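4. Preparing and submitting a dissertation in Wostari

This section covers the candidate's side of the deposit process, from opening a record to sending the finished file for format review. Supervisors and graduate office staff use different screens, described in section 5.

Before you start

You need an active candidate account and a registered title. If your title is still marked Pending, you can fill in the record but the Submit button stays gray.

Have these ready:
- the dissertation as a single PDF
- an abstract of no more than 500 words
- the full names of your readers, spelled as they appear in the staff directory
- any supplementary files, such as data tables or audio

Note: Wostari does not save to your computer. Keep your own copy of everything you upload.

4.1 Opening the record

1. Sign in and choose My Degree from the left menu.
2. Click New Deposit. If you see Continue Deposit instead, a record already exists and you should use that one.
3. Select your degree program. Candidates in joint programs must pick the program that holds their registration, even if the supervisor sits in the other department.
4. Enter the title exactly as registered. Capital letters and punctuation count. A title that differs from the registered one is returned without review.
5. Click Save Draft.

Drafts stay open until you submit or delete them. You will get a reminder by email after 20 days without a change. The reminder does not affect your deadline.

Caution: Do not open a second record to correct a mistake in the first. Duplicate records have to be merged by hand, and neither one can be reviewed until this is done.

4.2 Adding the abstract and keywords

1. Open the Abstract tab.
2. Paste the text without formatting. Italics are lost on saving, and superscripts turn into ordinary characters — check formulas and species names before you go on.
3. If the dissertation is in a language other than English, add an English abstract in the second box. Both boxes have the same word limit.
4. Enter at least 3 keywords, separated by semicolons. Commas are read as part of the keyword.
5. Click Save Draft.

Names with accents can be typed directly or pasted in. Wostari stores them as entered, so a reader listed as Baláž will not be matched if you type Balaz. If the name field turns yellow, open the directory and copy the name from there.

4.3 Uploading the main file

1. Open the Files tab and click Add Main File.
2. Select your PDF. Fonts must be embedded.
3. Wait for the green check. Large files can take several minutes. Leave the browser window open.
4. Click Preview and page through the whole document. Look for missing pages, rotated tables and page numbers that restart in the wrong place.
5. Tick the box to confirm that you have checked the preview.

The largest main file Wostari accepts is 500 MB. If yours is bigger, reduce the resolution of the images or move some of the material to the supplementary files.

Note: Password-protected files are rejected, including files that open without a password but block printing.

4.4 Figures and supplementary files

Every figure in the main file needs a number, a caption and an entry in the list of figures. Captions go below figures and above tables. Keep the caption on the same page as the figure, and keep the wording in the list short. Long captions may be cut down to the first sentence in the list.

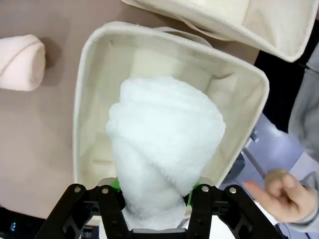
Figure 7. Gripper holding a rolled towel.

To add a supplementary file:

1. Click Add Supplementary File.
2. Choose the file and give it a plain title. The title is public, the file name is not.
3. State whether the file is your own work or comes from another source. For material from another source, upload the permission letter under Permissions.
4. Repeat for each file.

Supplementary files are listed in the order they were uploaded. To change the order, drag the rows and click Save Order. Plain Save Draft does not keep the new order.

4.5 Sending the record for review

1. Open the Summary tab. Items marked in red must be fixed. Items marked in yellow are warnings and do not block submission.
2. Choose a release option: immediate or delayed. A delayed release needs your supervisor's approval — ask for it before you submit.
3. Click Submit. The status changes to In Review and the record is locked.

Format review takes up to 7 working days. Saturday is not a working day for this purpose. If changes are needed, the record unlocks and the reviewer's notes appear at the top of the Files tab. Replace the main file with Replace, not Add, and submit again.

Caution: Withdrawing a record that is In Review sends it to the end of the queue.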